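Clothes hangers next for the Kavgate project

The Kavgate group has moved on to laundry. After a spring spent on crockery and cutlery, the team at Prormont began recording examples of clothes being handled with hangers, and the work will carry on until December. Thérèse Tremblay is running the sessions and Vernon Ouellet looks after the recordings once they are made.

Each example is one attempt at a short task, guided from start to finish by a person. The operator moves the arm by hand control while the arm's own camera records, and the positions of the joints and fingers are saved alongside the video. The learning system is later trained on the whole set. The target for this part of the project is 70 examples from each operator, done in sittings of no more than 30 minutes. Longer sittings were tried with the crockery and the later attempts were noticeably clumsier.

Clothes are harder to plan for than plates. A plate keeps its shape wherever it is put down, but a jumper can land differently every time, and a sleeve may hide the part the arm needs to reach. Thérèse has asked operators to leave garments in whatever heap they fall into and to work from there. Tidy starting positions make for quick sessions, but they teach the system very little about an ordinary pile of washing.
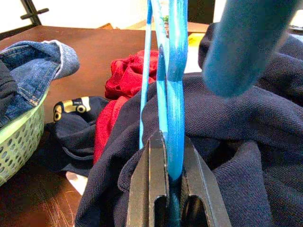
The gripper holding a blue plastic hanger, with navy knitwear heaped beside it and jeans over the basket on the left.

Thin plastic hangers have brought a few problems of their own. They are glossy, they bend, and two strands crossing each other can be difficult to tell apart on the video. Operators are asked to close the fingers slowly and to pause for 2 seconds before lifting. If the hanger slips, the attempt should be finished if possible and marked as a slip in the notes. Vernon keeps these in a separate folder, and 50 of them will be used to test whether the system can learn to recover from a poor grip.

Please do not delete anything at the table. Several attempts were lost last month that way, including some good ones.

The recordings are checked at the Colari office and copied to Cormier, where the training is done. First results on the crockery set are expected before the hanger work ends and will be reported in a later issue. Anyone at Prormont who would like to try a sitting as an operator should speak to Thérèse. No experience is needed, and the practice run takes up most of the first morning.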